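The Quiet Campaign of Jasmina Tomić

Three weeks before her party chooses a new leader, Jasmina Tomić has taken up swimming again. She goes at six in the morning to the outdoor pool in Gekstead, does her laps in the slow lane, and is at her desk by half past seven with wet hair. Her staff would like more people to know about it. Tomić would prefer they didn't.

"I swim because my back hurts," she says. "It's been hurting since the last election. I don't see what it has to do with regional rail."

Her opponents think it has plenty to do with it. Since the former leader stepped down in March, everything Tomić does has been read as a sign. When she swapped her old grey jacket for a navy one, a columnist wrote 500 words on the change. When she missed a party dinner in Siko, it was reported as a snub to the northern branches. She had a cold.

Tomić is 54 and has held the seat of Gekstead for 11 years. Before that she ran a freight office and sat on the local council, where she was known for reading the whole agenda, including the attachments. She has never been a minister. For most of her time in parliament she was the member that colleagues went to when they wanted a bill explained, and she was rarely asked to explain one on television.

The leadership vote will be decided by party members, each with one ballot, along with the sitting members of parliament, whose votes carry extra weight. There are three candidates. The favourite is Pramila Tomar, the former transport minister, who has the money, most of the endorsements and a campaign office with its own kitchen. The third is Anton Vasić, a first-term member who entered late and is widely thought to be running for the deputy's job.

Tomar and Tomić entered parliament at the same election and shared a corridor for four years. People who worked there then remember them as friendly, if not close. They disagreed early over the Tromex contract, the deal that handed maintenance of the state's regional trains to a private operator. Tomar negotiated it. Tomić voted for it with the rest of the party and then spent much of the following year asking questions about it in committee.

"I thought it would work," Tomić says. "I said so at the time, and it's on the record. Then the trains started running late, and people in my electorate were missing their shifts. You can't keep telling them it's going to plan."

Tomar's view is that the contract was the best one available to a government that had no money. She points out that the older trains would have been withdrawn without it, and that two of the lines now being argued over would have closed. She made this case at some length when we spoke in her office, and she made it well. She was less keen to discuss the penalty clauses, which allow the operator to miss its timetable on a fair number of days before it pays anything back.
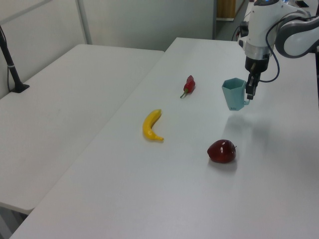

The contract comes up for renewal next year, and whoever wins the leadership will have to settle the party's position on it. Tomar wants to renegotiate and extend. Tomić wants to let it lapse and bring the work back under the department. Vasić has said he would hold an inquiry, a proposal that managed to annoy both of the other camps.

None of this has had as much coverage as the swimming. Part of the reason is that rail maintenance is hard to film. The other part is that both women have spent years being cautious in public, and reporters assigned to the contest have had to make do with what they can get. At the first candidates' forum, held in a school hall in Siko, the longest exchange of the night concerned whether a leader should live in her own electorate. Both of them do.

I sat through that forum and the next one. Organisers put out 660 chairs for the second and most were filled, mainly by people well past retirement age who had brought their own pens. Tomar spoke first. She is a practised speaker who moves around and uses the names of people in the audience. Tomić stayed behind the lectern and read from cards. She lost her place once, stopped, found it and went on.

Afterwards I asked some of those leaving how they would vote. A retired signalman told me he admired Tomar and would be voting for Tomić. A woman who had driven over from the coast said it would be the other way around for her.

"Jasmina's right about the trains," she said. "But Pramila can win the city seats, and we don't get to do anything about the trains if we lose."

That is the argument Tomić hears most often, and she doesn't have a quick answer to it. The party holds few seats in the city and needs more to form government. Tomar is better known there, and her supporters mention it in nearly every conversation. Tomić's supporters reply that the party lost the city under a leader who was also well known.

Her own campaign is run from the back of her electorate office by a staff of four. They have a phone list, a printer that takes some persuading and a map of the branches marked in highlighter. On the afternoon I visited, they were working out how she could attend two meetings at opposite ends of the line on the same evening. By train it couldn't be done. She drove.

In the car she talked about her father, who worked on the track gangs and didn't think much of politicians, and about what she would do if she lost. She would stay in parliament, she said, and she would serve under Tomar if asked. She wouldn't vote to extend the contract.

I asked whether she had told Tomar that.

"She knows," Tomić said. "She rang me the night I nominated. We talked for an hour, mostly about her daughter's exams. Then I told her, and she said she'd expected as much."

Ballots go out to members next week and the count will be held in the capital. Tomić has booked a room near the hall for the night, and has asked whether there's a pool.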